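Comparing grippers at Gisar: finger shape, grip width and a lot of shirts

20 Apr 2022

Reynaldo Lacson keeps his results in a spreadsheet with 2,439 rows, one for each grasp attempt since February. He scrolls to the bottom before answering the first question.

"The flat fingers were fine on boxes," he says. "On cloth they pushed the fabric ahead of them and closed on nothing. Of 2,439 attempts we kept 1,972. The rest had timing faults."

Lacson runs end-effector testing at Gisar. The current round compares two hand-held grippers, the Pameck with flat fingers and a newer model with curved ones. Both are operated by hand first, and the motion is replayed on an arm later.
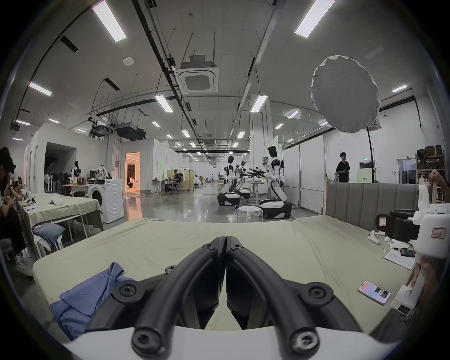 The curved-finger gripper over the cloth-covered test table, with a blue shirt at left.

Garments are the hard case. A collar has several layers and a sleeve has two, and the fingers have to close on the intended number. Lacson says the curved tips get under a fold at a lower angle, at the cost of some precision on thin, rigid parts.

"You lose a little on cards and coins," he says. "I can live with that -- our customers fold laundry."

His colleague Chaiwat Thaweesak is less convinced. He handles calibration and would have preferred to change the fingers and keep the old camera mount.

"We changed two things at once," Thaweesak says. "The viewing angle moved when the fingers moved. So when the success rate goes up, which one do you credit?"

The team has agreed to rerun the flat fingers on the new mount, 1,000 attempts per operator, same garments and same table. Replay will be on the Stusley arm only. The controller firmware stays frozen until the runs are complete, and Thaweesak will recheck calibration at the start of each session.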